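Speaker notes: Setting reorder points for slow-moving stock
Krum Vukadinović, Selthorpe site meeting, 6 April 2024

Slide 1. Title. Introduce Tariq Ansari, who pulled the data. Questions at the end, except on terms.

Slide 2. Scope. Small parts and office supplies only. Bulk chemicals are under the Skustport contract and have their own rules. Item list stands at 2,945 lines. Of these, 93 account for most of the picks. The talk covers the rest.

Slide 3. Why averages fail. An item used twice a year has an average monthly demand close to zero. The old formula multiplies that by lead time and returns a reorder point of zero. We then order after the shelf is empty. Show the Hiltel fuse as the worked case: lead time seven weeks, two stockouts, both avoidable.

Slide 4. Two-bin method. Open one bin, hold the second in reserve. When the first is empty, send the card and start the second. Reserve quantity equals the largest single withdrawal on record plus one pack. No monthly count needed for these lines.

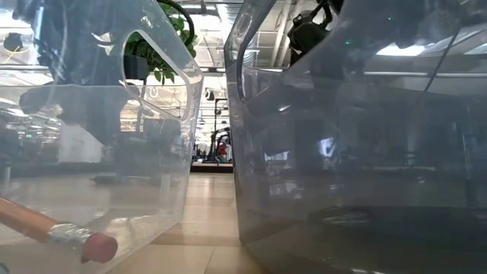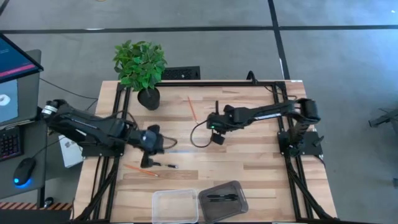 Clear bins side by side in the first; a pen on the plank table in the second.

Slide 5. Pack sizes. Kazmi sells cable ties in bags of 1,000. One bag is years of stock for us, so the formula doesn't matter there. Set the reserve to a part bag and move on. Don't spend time on this slide unless purchasing asks.

Slide 6. Cards. One card per bin, fixed to the reserve. Fields: part number, supplier, pack size, shelf. Leave price off. It changes and the card doesn't. Lost cards were the main fault in the trial, more than wrong quantities.

Slide 7. Exceptions. Anything with a shelf life stays on the monthly count. Same for calibrated parts and anything kept in the locked cabinet.

Slide 8. Schedule. Aisles A and B first, C in June. Tariq has the changeover list. Old reorder points stay in the system until an aisle is done, then get set to blank, not zero. Zero still triggers the report.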